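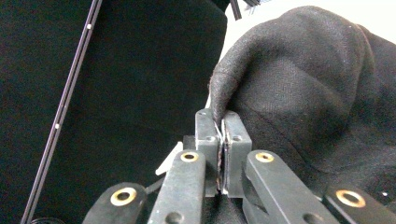
Black fabric, edge held between the two fingers. Fraying along the edge.

February 2005

Swimsuit drag work, notebook 5, continued from the November tow series.

Recap for whoever picks this up. November set was passive tow only, five swimmers, streamlined glide position, Josus winch at the deep end. The problem was line tension drifting over the session. Thịnh Lục traced it to the load cell amplifier warming up, and we now leave it on for an hour before the first tow. The November numbers before that fix are kept but should not go in any table with the later ones.

Calibration this morning. Hung the reference masses off the pulley, up then down, two passes. Hysteresis small on the first pass, smaller on the second. Zero offset 2,151 counts with the line slack. Use that figure for everything in this entry. If the offset has moved at the end of a session, note it and interpolate linearly. Do not re-zero partway through.

Tow speeds unchanged. Slow, race and overspeed, in that order, then race repeated at the end as a check on swimmer fatigue. Depth is still the weak point. Anyone who comes up even a little starts making waves and the drag reading climbs, so a tow with the heels breaking the surface is thrown out. Harb pool has an underwater window on one side only, which means we judge heels from the left. Good enough for now.

Suits. Three conditions: own training suit, Clonico full-length, Clonico knee-length. Order was rotated between swimmers. Fit matters more than I had allowed for. One of the full-length suits held a pocket of water at the lower back and the race-speed trace was ragged all the way down the pool. Refitted a size smaller, trace settled. Both traces kept, second one used. From here on the swimmer does a push and glide first and we check for ballooning from the window before clipping on.

Also noted that a full-length suit takes a long while to get into and the swimmer gets out on deck cold. Core tone goes off, head position goes off. Need to build in a warm-up swim after changing, same distance each time. I would not trust any suit comparison where the changing time was different between conditions and no warm-up was done. That includes two of ours.

Results, quick look only. Full-length is lower than training suit at race and overspeed for all swimmers. At slow speed I cannot separate them from the noise. Knee-length sits between the two but closer to the full-length than I expected. Have not done the statistics. With this few swimmers the between-person spread is larger than the suit effect, so it has to be done within swimmer or not at all.

Buoyancy. The argument from Cisalgate is that the gain is flotation and has little to do with the surface. Their coaches want a number before state titles. We can get at part of it with a hydrostatic weighing, suited and unsuited, full exhale. Thịnh has the chair and the scale. Trapped air will be the main error. Wet the suit out properly and have the swimmer rub down the legs and back under water before the reading. Take the last stable value and ignore the lowest.

Wear. Coaches keep asking how many swims a suit is good for. We have no answer. The plan is to tow the same suit new, then after repeated sessions in chlorinated water, same swimmer if we can hold on to one for that long. Log pool chlorine and temperature each time. Rinse in fresh water, dry flat in the shade, no wringing. Anyone who puts one in the dryer buys the next one.

Winch. Line has a fray a couple of metres back from the handle. Cut and re-spliced, recheck the length markers before the next session. Spool guide is still catching on the overspeed setting and shows up as a spike at the same spot in every trace. I have been clipping it out by hand. Better to fix the guide.

Video. Clock on the window camera does not agree with the clock on the logger. Start each tow with a slap on the load cell bracket in view so they can be lined up afterwards. The early tows today do not have this and will have to be matched off the swimmer's first movement.

To do
Re-zero check at close of session, write the value in the front of the book
Length markers on the tow line
Spool guide
Ask Harb for the early lane booking, the water is too rough once squad is in
Chair and scale from Thịnh
Redo the two suit changes that had no warm-up
Send Cisalgate the tow protocol, leave the drag figures out until the within-swimmer analysis is finished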